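# Chapter 4: Deciding What to Do Next

I'd like to start this chapter with a confession. The first planner I ever wrote for a real arm was one enormous function with 13 nested if statements, and I was terribly proud of it. It picked up a toy brick, carried it across a studded plate and pushed it down. It did this beautifully for a whole afternoon in August, and then Kenneth MacLeish wandered over from the next bench, turned one brick through ninety degrees and asked me to run it again. You can guess the rest.

What went wrong was very ordinary. My code had mixed up three separate questions: what do I want the table to look like, which brick should I deal with next, and how should the arm get there? Each answer was tangled up with the others, so a small change to one brick meant changes all over the place. I spent the following week pulling it apart (with a lot of tea), and the pieces I ended up with are more or less the pieces you'll meet in the next few sections.

If you've done the exercises in Chapter 3 you already have a perception module that hands you a list of bricks, each with a colour, a position and an angle. Keep it handy! We're going to treat that list as our *world state*, and everything in this chapter reads from it or makes a guess about how it will change. 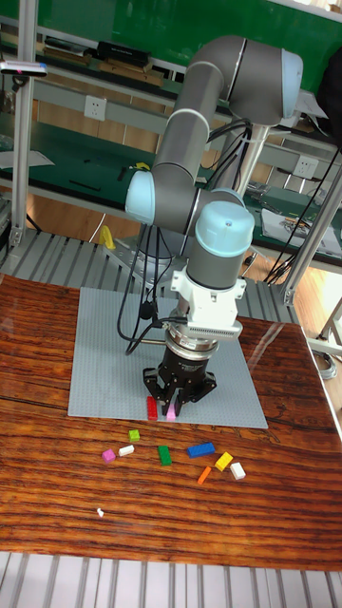

So, back to those three questions. I'll call the software that answers the first two the **task planner**, and the software that answers the third the **motion planner**. The task planner thinks in chunky steps like "pick red" or "place red next to pink". It has no idea what a joint angle is and it's much happier that way. The motion planner gets one of those steps at a time and works out a path for the arm that doesn't knock anything over, tie the cables in a knot or drive the fingers into the table.

The awkward bit is the join between them. Suppose the task planner says "place red next to pink", and the motion planner comes back and says it can't, there's no room for the fingers. A three-fingered gripper needs space on all sides of whatever it's holding, and a brick pressed up close to its neighbour takes that space away. Does the task planner try another order? Does it ask for a different grasp? Does it give up and sulk? My first version sulked, and it did so without printing an error message, and I lost most of a morning to it.

We'll build the join properly in Section 4.3, using a small open library called Prila. It started life as a student project at Millholm and it's still small enough to read in one sitting, which I'd encourage you to do. The part you'll use most is the *step record*:

```
step: place
object: red
target: beside pink
needs: gripper holding red
after: red on plate, gripper empty
on_fail: try next grasp, then replan
```

Don't worry about the details yet. Just look at the last line. Every step has to say what happens when it fails, and Prila won't load a plan that leaves it out. I grumbled about this for ages — now I miss it whenever I use anything else.

A word on speed, as somebody always asks. With six bricks and simple goals, even a very plain search will finish before you've let go of the return key. Add more bricks and the number of possible orders shoots up. On the Memville task set, which you'll find in the chapter folder, my plain search looked at 3622 states on the hardest puzzle. The version with a sensible heuristic looked at almost 200. It's the same puzzle and the same answer, and the heuristic is only a few lines long. You'll write it yourself in Section 4.5.

## Before you start

You'll need the following:

- your perception module from Chapter 3, or my copy of it
- Prila, installed as described in Appendix B
- the Swanson simulator, if you haven't got an arm to hand
- paper and a pencil (I mean it, you'll be drawing trees)

Section 4.1 begins with the pencil. Draw three bricks in a row, pick a new order for them, and write down every move you'd make with one hand to get there, including the ones where you're only putting a brick out of the way.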